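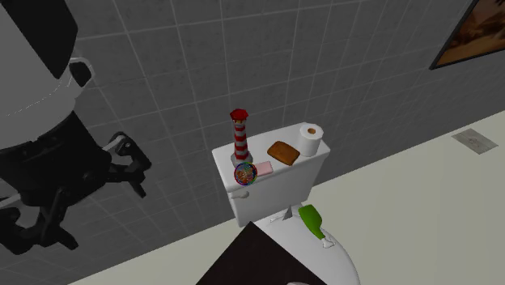
What does a Veraditz license cover?
A license covers the simulator, the household scene library and the task editor for one site. Arm and gripper models are included. Physical hardware is not.

How many scenes are in the library?
The current release has 67. Objects can be swapped or moved in the editor, and a changed scene is saved as a new copy.

Can I use my own gripper model?
Yes, if it loads as a standard robot description file. Check the joint limits first - most failed imports come from missing limits on the finger linkages.

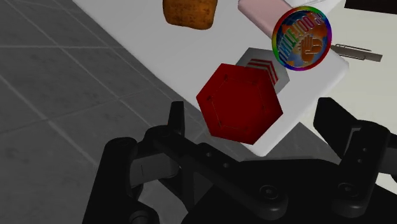 Wrist view in Veraditz: open two-finger gripper, red hexagonal block, chevron tile behind it.

Which camera views can I record?
Any fixed view, plus one wrist view per arm. All views share one clock. Each extra view slows the run, so turn off the ones you don't need.

How long can an episode be?
The default limit is 900 steps. You can raise it in the task file. Episodes that reach the limit are logged as timeouts and kept.

How many episodes should I run per task?
We suggest 100 for a reported score. For a quick check after an edit, 5 will show whether the task loads and resets.

Do scores carry over to a real arm?
Not directly. Contact and friction are approximations. Use the scores to compare policies with each other, then test on hardware.

Who handles support?
Jahangir Fakir handles licenses and billing. Torquil Matheson handles import errors - attach the log file.

Last updated 2021-09-20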